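机器人社课题组讨论区 > 台灯任务:开灯动作总是差一点,大家怎么看

楼主 vedden_lin
这学期我们组选的是“桌面台灯操作”,要求机械臂完成两个子任务:把灯罩转到指定朝向,再按底座上的开关。 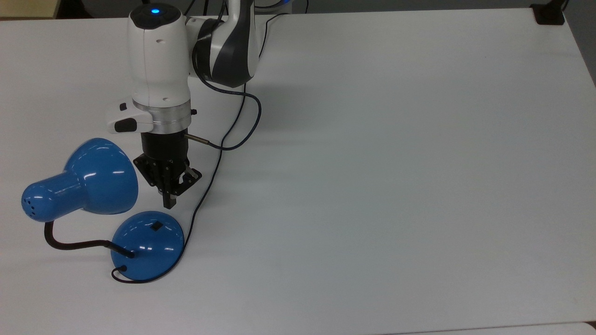 目前的进度是第一个子任务基本能跑通,第二个不行。夹爪闭合以后用指尖往下压,十次里总有几次压偏,压到开关旁边的弧面上,然后指尖顺着弧面滑下去,底座跟着挪位置。底座一挪,后面的坐标就全不对了,只能停下来重新摆。

控制用的是Sinon那套课程代码,版本没有动过。位姿是手动示教记下来的,一共记了2个路点,一个在开关正上方,一个是压到底的位置。中间走直线。

想问两件事:一是路点要不要加,二是底座要不要固定。老师说可以固定,但是报告里必须写清楚。

2楼 铁皮青蛙
先固定再说。你现在连误差是从哪里来的都分不清,底座能动就等于多了一个变量。去年我们做按键任务,第一周全浪费在这上面了,后来用双面胶把东西粘住,当天下午就看出来是工具坐标系标错了。

3楼 Abdelaziz_k
不同意楼上。题目写的是“桌面台灯操作”,评分表里有一项是物体位置扰动,每次开始前助教会随手挪一下灯。你粘死了,前面调得再漂亮,到这一项还是零分。早晚要面对的东西不如现在就面对。

4楼 铁皮青蛙
回复3楼:我没有说比赛的时候也粘着。调试阶段粘,调完了撕掉。这两件事不冲突。

5楼 Abdelaziz_k
回复4楼:调试的时候粘着,调出来的下压深度就是按“底座不会动”调的,撕掉以后还得重调一遍。我们组就是这么干的,重调花的时间比第一次还长。

6楼 小满
插一句,楼主的下压速度是多少?有没有开力控?

7楼 vedden_lin
回复6楼:没有开力控,纯位置控制。速度用的是默认值的一半。力控那一章还没讲到,我自己看了文档,没有太看懂阻抗参数怎么设。

8楼 小满
那问题多半在这里。开关很小,底座又是圆弧面,纯位置控制只要高度差一点点,要么压不到,要么压过头。压过头的力没有地方去,就变成横向的了。建议做成“碰到就停”:慢慢往下走,读末端受力,超过阈值就停,再往下补一点点,然后抬起来。不需要完整的阻抗控制,一个循环就能写完。

9楼 扳手丢了
还有一个因素没人提:你是两根手指并拢了压,还是用一根压?你那个夹爪两根手指的姿态不一样,左边那根看着更长,右边那根是往外撇的。如果工具中心点还是按夹爪正中间算的,那真正先碰到东西的位置和你以为的位置就不是同一个点。

10楼 vedden_lin
回复9楼:闭合以后压的。工具中心点用的是配置文件里的默认值,没有重新标过。我晚上去标一下。

11楼 铁皮青蛙
我在2楼说什么来着,工具坐标系。

12楼 Jacobus Van der Merwe
我是这门课的助教,说几点,免得大家争偏了。
评分表里确实有位置扰动,幅度不大,灯会平移,也会转一点角度,但不会翻倒,也不会超出示教区域。底座允许在调试阶段固定,正式测试时不允许。报告里请把两种条件下的结果分开列,不要合在一起算成功率,上学期有两个组因为这个被扣分。
另外请注意线缆。夹爪的线要留够余量,但不要让它拖在台灯旁边。手指下压的时候线如果碰到底座或者电源线,底座一样会被带动,这种情况在数据里看起来和压偏很像。开始之前把线理到另一侧,用扎带固定在前臂上,关节转动的地方不要扎死。

13楼 vedden_lin
收到。线确实一直垂在桌面上,我之前没有在意。那今天先做三件事:理线,标工具中心点,写一个接触停止的循环。底座先不固定,看看改完以后还偏不偏,如果还偏再粘。

14楼 小满
接触停止的时候记得先在空中读一段数据做零点,不然夹爪自重会算进去。姿态变了零点也要重新取。阈值从小往大调,不要反过来。

15楼 夜班同学
问一个外行问题,我是下学期才选这门课的。为什么不直接让相机认出开关在哪里再去压?那样灯挪到哪里都不怕。

16楼 Abdelaziz_k
回复15楼:可以,我们组就是这么做的。麻烦在于灯罩表面很亮,顶灯一照全是反光,底座上也是。开关是黑色的,和底座对比明显,但是夹爪一靠近就把它挡住了,最后那一段等于还是盲走。我们的办法是在高处拍一张,算好位置以后不再更新。

17楼 扳手丢了
回复16楼:你们用的什么方法检测?颜色阈值还是训练的模型?

18楼 Abdelaziz_k
先用颜色分割找到蓝色底座,再在里面找黑色小块。一开始老是把底座和灯颈连接的那个黑色圈当成开关,后来加了形状限制,只要方的。训练模型也试过,标了将近600张,效果没有比颜色分割好多少,可能是我们标得不够仔细。

19楼 铁皮青蛙
为了一个开关标那么多图,我是服气的。这门课的重点是操作,不是视觉,评分表上视觉不单独给分。

20楼 Abdelaziz_k
不单独给分,但是扰动那一项要靠它拿。你们组去年扰动那一项拿了多少?

21楼 铁皮青蛙
去年没有这一项。

22楼 Jacobus Van der Merwe
去年确实没有,是一月份改大纲的时候加上的。两种做法都可以,报告里说明理由即可。Trondside实验室那边还有一份标定板可以借,登记以后自取,用完请放回原来的抽屉。

23楼 vedden_lin
回来更新一下。线理好了,工具中心点重新标了,和默认值差得不少,主要偏在水平方向。改完以后还是用原来的路点,压偏的情况明显少了,底座基本不再乱跑。接触停止写了一版,能停下来,但有时候停得太早,还没有按到底就抬起来了。

24楼 小满
停太早就看一下是不是速度一变受力读数就跳。加一个滤波,或者要求连续几个周期都超过阈值再停。

25楼 vedden_lin
加了连续判断,好一些。剩下的问题是灯罩,转灯罩的时候软管会回弹,松开夹爪以后朝向会往回走一点。之前没有算这一项,按开关之前也没有检查。

26楼 扳手丢了
软管都这样。转的时候多转一点,让它自己弹回来。多转多少只能试,每盏灯不太一样。

27楼 Abdelaziz_k
多转的话注意别让灯罩口朝着夹爪那一侧,下一步要往下压开关,灯罩在旁边会挡路。我们是先按开关再转灯罩的,顺序没有规定,楼主可以问一下助教。

28楼 Jacobus Van der Merwe
顺序不限。两个子任务分别计分,但是后一个不能破坏前一个的结果。先开灯再转灯罩的话,转的过程中不要碰到开关。

29楼 vedden_lin
那我换一下顺序试试。路点也得重新示教,现在这个下压前的路点离灯罩太近了。代码整理完传到组里的仓库,分支名叫 lamp_contact,小满有空帮我看一下滤波那一段。

30楼 小满
行,晚上九点以后看。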